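A visit to the shared workshop at Flustside

22 October 2021

I'd been meaning to get out to Flustside since August, when I first read on their page that they were putting a two-armed robot together in the back half of the building and letting people come in to watch. It took me 2 buses and a wrong turn behind the tile warehouse, but I got there, and I stayed a lot longer than I'd planned to!

If you don't know the place, it's a shared workshop on Halliday Street (the sign says Halliday Works, left over from whoever had it before). You pay a small monthly fee, you get a shelf and a key, and you can use whatever's bolted to the benches. The front is all woodworking. You walk past the bandsaw and a rack of clamps, through a plastic curtain, and then you're in the electronics end, where it smells of solder and somebody's lunch.

The robot project is called Pirnis. The members building it wanted something that could tidy a room, at least a bit, and they've been at it with mostly printed parts and a pile of secondhand motors. On the bench there was one real arm, with the elbow in pieces. A bearing had started grinding the week before, so I didn't get to see it move, and I'll admit I was a little let down for the first few minutes. But they do most of their practicing in simulation anyway, in a rendered kitchen on a big monitor, and that's where I ended up parking myself with a coffee.

I loved this part. The kitchen has a garden outside, glossy cabinets, a faucet, a cooktop, the whole lot, and the arms go about in it handling ordinary household stuff. They let me save a couple of views to take home.

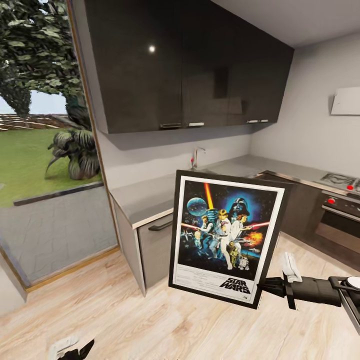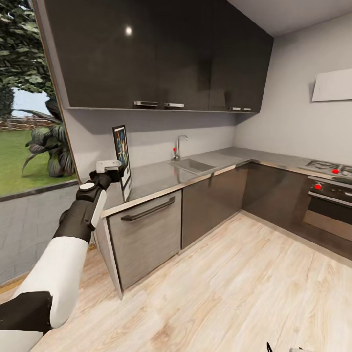

Reading time: 7 min

I picked the Star Wars poster as my favorite right away, of course. A big flat thing in a frame is a nasty job for a gripper, they told me, much worse than a cup or a box. Hold it by one side and all the weight wants to swing around, and if you squeeze harder to stop the swing you may crack the real thing someday. So they rehearse it on the computer, where a dropped frame costs nothing. The small white object gets its share of practice too, and I had wrongly assumed that small meant easy. With small things the trouble is the approach, coming in at an angle that doesn't knock over whatever is standing next to it.

The software they've written to keep track of all this is called Prendance. It logs every attempt and lets you play it back slowly, which is great fun if you like watching robots miss. The log was up to attempt 449 on the day I visited. I asked if I could try driving, and they said sure, and handed me a game controller with a worn-out left stick. I was terrible at it! I kept mixing up "toward the counter" and "toward me," and I put the gripper straight into a cabinet door. In the simulation, thank goodness.

Back at the bench I got a closer look at the elbow. The housing is printed in two halves, and the screws go into little brass inserts (melted in with a soldering iron, a trick I'm stealing for my camera shelf). The replacement bearing had cost them $116 with shipping, and there was some grumbling about that, mostly about the shipping. One member thinks they should redesign the joint around a cheaper size. Another thinks that's three months of work to save the price of a nice dinner. They went back and forth on it the whole time I was there and I don't think it got settled.

A few practical notes if you want to go. Ring the bell at the side door, as the front one sticks. There's street parking on Halliday but it fills up early. Wear closed shoes or they won't let you past the bandsaw. The coffee is free, and there's a jar next to it for change.

I'm going back once the elbow is together again. They said I could have another turn with the controller, and I'd like to pick something up this time.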